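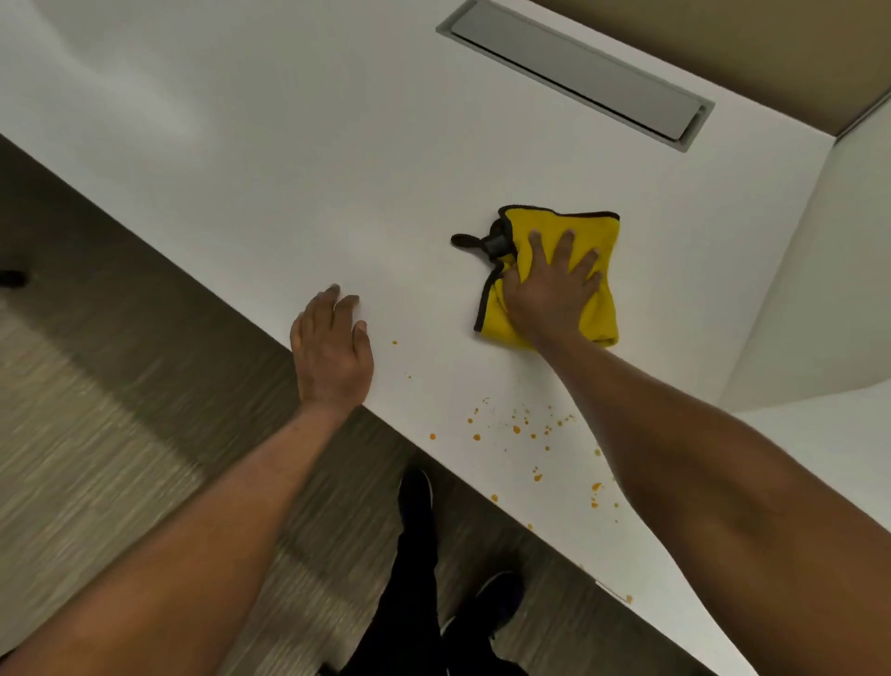 Keeping Shared Desks Clean: Report of a Small Project
By Jalen Mercado, 9 Jan 2019
8 comments

In September our group started a project about cleaning the shared desks in the Tivthorpe study building. Many students eat there, and the next student finds sauce or juice on the white tops. We wanted to write a short method that everybody can follow.

First we compared paper towels with a microfiber cloth. The paper was quick for one big drop, but it pushed small orange spots to the side and made them wider. The cloth needed less rubbing. We fold it before wiping, so that a clean side is left for the second pass.

Our method begins at the far side of the desk and comes toward the front edge. Small drops near the edge are easy to miss, and they get on the sleeves. The cable opening is wiped last, with a cloth that is only a little damp. 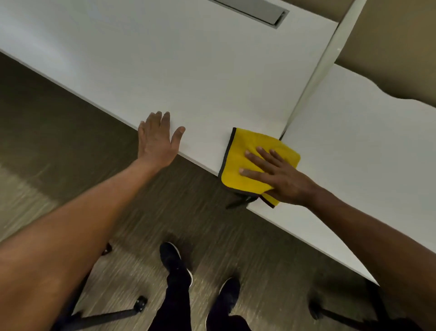

Should the divider panel be cleaned too?
We recommend it once a week, and also when food was spilled close to it. The lower part, where the panel meets the desk, collects the most dirt.

We did not test colored desks, and we had only one kind of cloth. Our supervisor, Dr. Lysenko, asked us to try the method also on the older tables in the Narusgate room. This part is not finished yet.

8 shares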